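Who Folds the Shirts? Automation and Everyday Work at a Garment Care Company
Student project report, Work and Society course
By Manee Chantharasri

When I picked my topic in September I thought I would be writing about machines, and I ended up writing mostly about people, which my aunt (she ironed hotel linen for half her life) says she could have told me for free! My project looks at Gulamton, a laundry and garment care company that is bringing in automatic folding, and at what this changes for the people whose hands have always done the job.

The part of the work I followed most closely is the teaching. Folders take hold of clothes with hand-held grippers instead of their fingers, and the recordings are used to train the folding system, which the company calls Torno. It can be done at home, on any flat place big enough for a shirt, and a bed with a firm mat on it does very nicely. 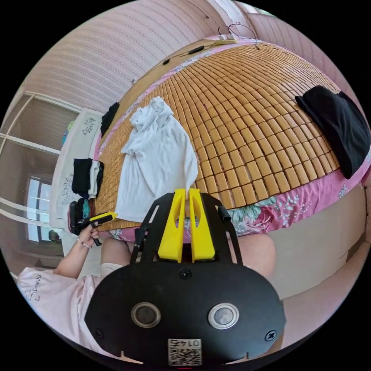 I spoke with six folders in all, and every one of them brought up the thumbs first. A person who folds for a living feels the seam before seeing it, and with a gripper that feeling is gone, so you have to look much harder and go slower. Jirayu Khunthong, who trained most of the others, told me he felt clumsy for the first 30 shirts or so and then began to enjoy himself – he compared it to learning to eat with somebody else's chopsticks.

He also taught me that a long-sleeved T-shirt is a far worse customer than a short one. The sleeves wander off, and you need a good deal of room on both sides before you can start bringing them in.
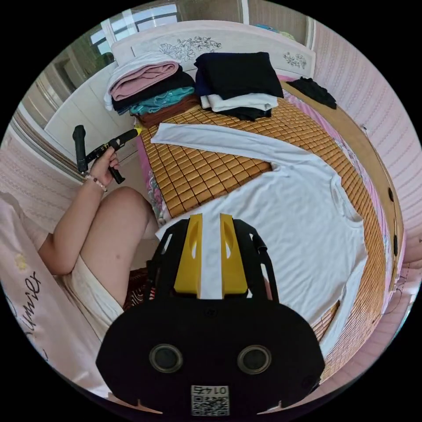 What changes for the workers

The pay changed first. At the folding tables people were paid by the piece, and for the teaching work they are paid by the hour, so a slow, careful fold no longer costs them anything. Most of them liked this very much. What they missed was the talk, because the tables were noisy and friendly and a bedroom is quiet, even with one other person in it.

The worry about jobs came up in every conversation, usually near the end, when the tea was finished. The company says it wants to move folders into checking and mending, and two of the people I met had already started mending lessons. The others were waiting to see, and I can't blame them.

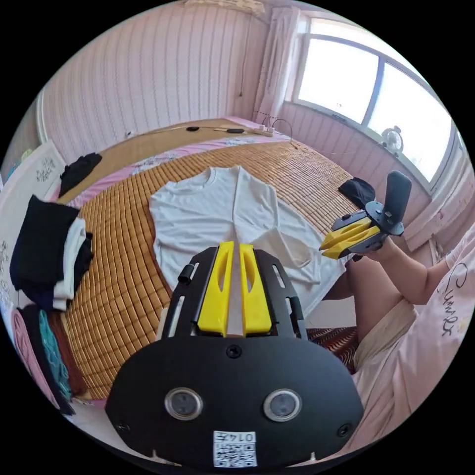 Would the folders choose this work again?

Most of them would, as long as the hourly pay stays and they are told plainly what comes after the teaching is done. Jirayu added that he would like to see Torno fold a shirt he had taught it, and I would like to be standing next to him when it does.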